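2024-02-13, cell 2

Protective stop again, right side of the front bin. Log says force limit on the descent, attempt 39 of the run. Afiq wants to call it a bad depth reading and move on. I don't buy it. We blamed depth last time too, changed the filter, and got two good days out of it.

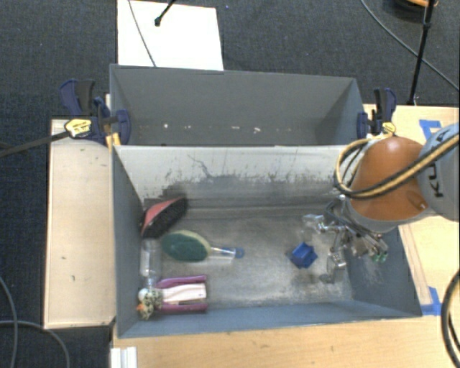
What I'd check first is the hoses. Grimus sent the new bundle a bit long and we never shortened it. If it drags when the wrist turns, the force reading drifts and the stop trips on nothing. The small blue block is a fair test piece, off on its own with bare floor to the left of it, so I can't pin this on clutter. What I can't rule out is a finger touching the bin floor — one of them points straight down right beside the block.

Lai-ching asked about raising the limit by 15 percent. No. Not until we know what it's feeling.

To do: re-zero the sensor with the arm raised, turn the wrist through its range, no grasp, plot force. Prasetyo has the old plot from run 202. Clamps stay as they are until that's done.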